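Slow test suite — mock the database or not?
Masura Developer Forum > Testing & Builds

tidewrack
Posted 2 March 2018

So I took over the Solla codebase from somebody who left, and the test suite takes 13 minutes on my machine. There are nearly 2,000 tests, which sounds great until you look at them and see that most of them spin up a real database, load the same fixtures, check one field and tear it all down again. I've stopped running them before I push, which I know is bad, and I bet the rest of the team has too.

My plan is to put an interface in front of the data layer and mock it everywhere. I tried this on the billing module over the weekend and those tests went from forever to instant. Before I do the other modules, has anybody here done this on something big and regretted it?

pelletgun_pete
Go for it. A unit test that talks to a database isn't a unit test. We did the same at my last job and I'd do it again tomorrow.

okra_season
I have regretted it, so here's my story. We mocked everything in our Clondia integration and had beautiful green builds for months. Then somebody renamed a column. Every test passed, because every mock still returned the old name, and the nightly import fell over at a customer site. I spent a very long evening on the phone.

Mocks tell you what you believed about the database on the day you wrote them. I'd keep the real one and fix the setup.

pelletgun_pete
@okra_season that's what integration tests are for though? You keep a handful of those and mock the rest. One bad rename doesn't mean the whole idea is rotten.

okra_season
"A handful" is what we had too. The handful didn't touch that column. I'm not saying never mock, I mock the mail server and the payment stuff all day long. I just don't want to mock the thing my code spends its whole life talking to.

Henrik Bauerfeind
Could you tell us where the time goes before you change anything? I have seen this go wrong a few times, people rewrite the tests and the slow part was somewhere else. Most runners will print the slowest tests if you ask. Look at setup and teardown as separate numbers if yours can split them.

On our own project the fixtures were the whole problem. We loaded 1,000 customer rows before each test and most tests needed one customer, sometimes none. We changed it so each test builds what it needs with a small builder, runs in a transaction and rolls back at the end. It's still a real database and it's quick enough that people run it while they work.

tidewrack
OK, I did what Henrik said and I feel a bit silly. Nearly all of it is setup. The test bodies hardly show up. There's a base class called KleinschmidtTestCase (named after the old client, I think?) that drops and rebuilds the whole schema every single time, and 266 test classes inherit from it. Some of them don't even use the database — they just wanted a date helper that lives in there.

grommet
Ha, the base class with the date helper! We have one of those. Ours has a currency formatter in it and a method called doTheUsual().

Move the helper out first. It's a dull change and easy to review, and then you can cut the classes that never needed the schema loose from it one at a time.

pelletgun_pete
Fine, I'll back off a little. If setup is the whole cost then transactions will get you most of the way. I'd still mock in the billing module, because there's real logic in there and you want to poke at odd cases like a refund on a closed account without building half the world first.

okra_season
I can live with that. Just write one test that runs the same checks against the mock and the real thing, so they can't drift apart. I'll stop preaching now.

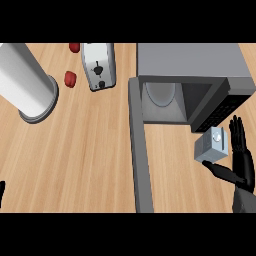 fennelhead
Does the rollback trick still work if the code under test commits its own transactions?

Henrik Bauerfeind
It depends on the database and the library. If you have savepoints, you can often get the inner commit to release a savepoint while the outer transaction stays open, and then the rollback at the end still clears everything. If the code opens a second connection, you're out of luck, and I would put those tests in their own group and clean the tables by hand.

fennelhead
Second connection, that's exactly us. OK, own group it is, thanks.

tidewrack
Pulled the date helper out this afternoon and the build still passes. Schema rebuild is next. I'm leaving the billing mocks where they are and adding the shared test okra_season described. If anybody has a decent way to find tests that depend on the order they run in, please post it, because I have a feeling I'm about to meet a few.

grommet
Shuffle the order and print the seed, so you can replay a bad run. Start with one module or you'll drown in failures.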